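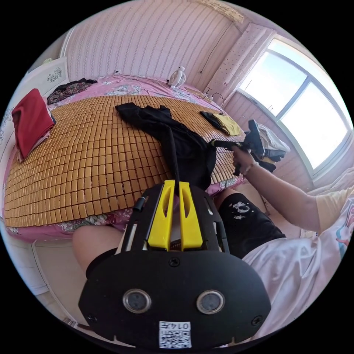 Why does black cotton go gray so much faster than black polyester?

Most of it is surface fuzz. Cotton sheds short fiber ends in the wash, the ends stick up and scatter light, and the cloth looks paler even where a good share of the dye is still in there. Some dye loss on top of that, depends on the dye and who rinsed it.

Home | Notebook | Dye room | Swatch index | Contact

Filed under: Wash & Wear, Fading, Black

December, Friday, started 8:40

Blacks again. Batch 1026 (Ilville jersey) and batch 2691 (the Stitow twill), both out of the line this morning and sitting in the conditioning room. 27 swatches cut in total, edges overlocked this time. Last round they frayed and we spent half the morning picking threads out of the drain filter.

Wash temp 100 F, normal detergent, no softener. Flurina wants a softener run too. Told her next week, one thing at a time. She's right that people at home use it though, so it does need doing.

Rub test first, before any washing. Dry rub fine on both. Wet rub: the jersey left a clear gray smudge on the white cloth, twill left almost nothing. Expected it the other way around, twill being the darker of the two. Habibur says the jersey mill skimps on the final soaping step, the loose dye just sits on the outside. Could be. Would explain the smell too.

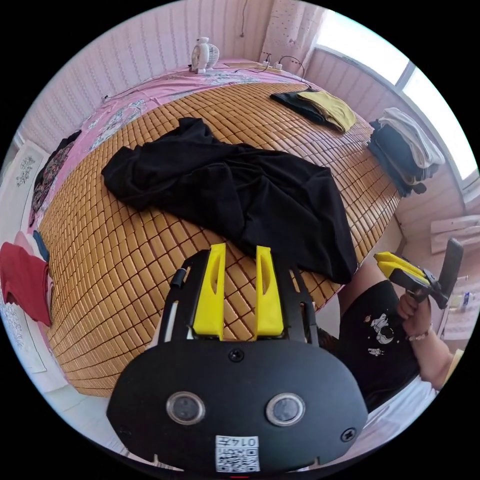

So before blaming the mill I did a plain hot water soak on two offcuts, same kettle, same time in the bowl. Jersey water went purple-gray straight off. Twill water stayed clear until I squeezed it, then a bit of blue. Bowls are on the window sill with tape labels, PLEASE leave them until Monday's lot have seen them. Aatos, that means you.

Wash 1 done by 10:15. Wash 2 went in right after. Machine B is still pulling to the left on spin and walking toward the wall, somebody wedge it properly.

Inside out vs. right side out. This was the main question for the day really. Half of the jersey swatches sewn into little sleeves and turned, the rest flat. After the second wash I can already tell them apart from across the bench, the turned ones are darker. Did the blind check with Salvador, who did not know which was which, and he sorted them the same way I did apart from one pair he called equal. Looked at that pair again under the north light lamp and I'd call them equal as well. Marked it as a tie.

Under the loupe the flat ones have a halo of fuzz, all gray at the tips. Shaved a strip off one with the pill remover and the strip came up nearly as dark as the unwashed control. Nice to see it that plainly. Stapled it in the book, facing page, dont peel it off.
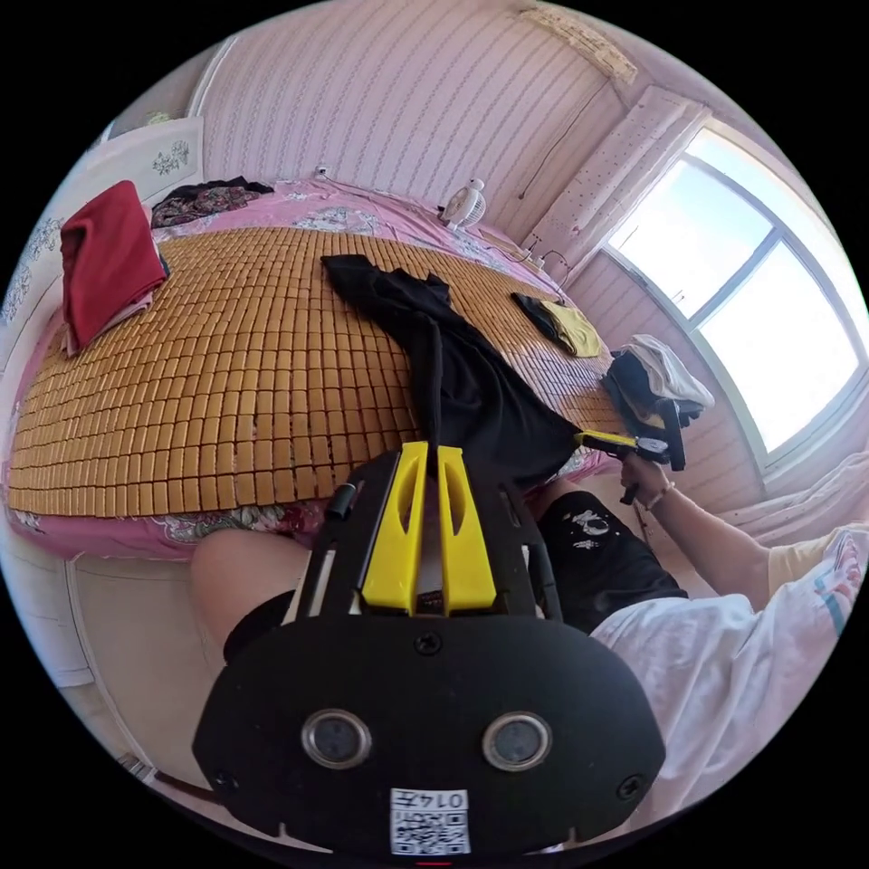 The twill hardly cares. Turned or flat, looks the same after two washes, only the fold lines have gone pale. That's abrasion along the crease, same as you get on the knees of old work pants. Tighter yarn, less to stick up. I would not bother telling anyone to turn a twill jacket, but the creases matter, so: undo buttons, don't ball it up, smaller load.

Load size. Ran wash 3 overstuffed on purpose with the old towels. Bad idea for the towels, useful for us. Twill crease marks clearly worse, jersey picked up white lint all over and I can't separate lint from fading until it's been brushed. Should have used dark filler cloth. Note for next time: dark filler cloth!! There is a bag of it under the cutting table.

Vinegar. Vinzenz asked again whether a cup of vinegar "sets" the color. Tried it on two jersey offcuts, soaked overnight from yesterday, and the rinse water looks the same as the plain one to me. These are reactive dyes, they fix in alkali at the dye house or they don't fix. Vinegar will do something for wool with acid dye, different story. Wrote him a short note, he'll ask again in spring.

Salt, same answer. Coffee rinse I refuse to test before lunch.

Lunch. Sarmiento called about the drying rack, no delivery this week.
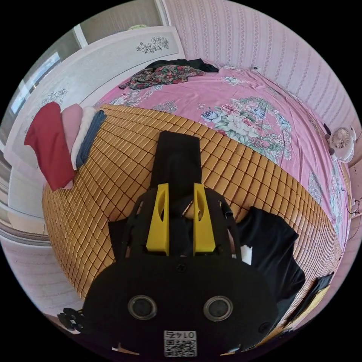 Drying. Three ways: tumble hot, line indoors, line by the south window. Tumble gives the most fuzz by a mile, lint trap was solid charcoal gray and that's all fiber off our swatches. Indoor line best. Window ones too early to say, leave them up until the light turns brown or somebody needs the hooks. Sun fade is slow this time of year anyway and should be redone in summer.

Meter readings are on the loose sheet, not copied in yet becuase the meter wanted calibrating halfway through and I don't trust the first column. Redo first column.

Still open:
softener run (Flurina)
ask the jersey mill about soaping, politely
brush the wash 3 jersey, then read it
more of the Ilavora detergent, we're on the last box
does a cold wash change the fuzz or only the bleed? I'd guess only the bleed

Swatches back in the drawer, black tray, dry ones only. 4:50, off to catch the bus.

This site uses cookies to remember your page settings. Accept | Manage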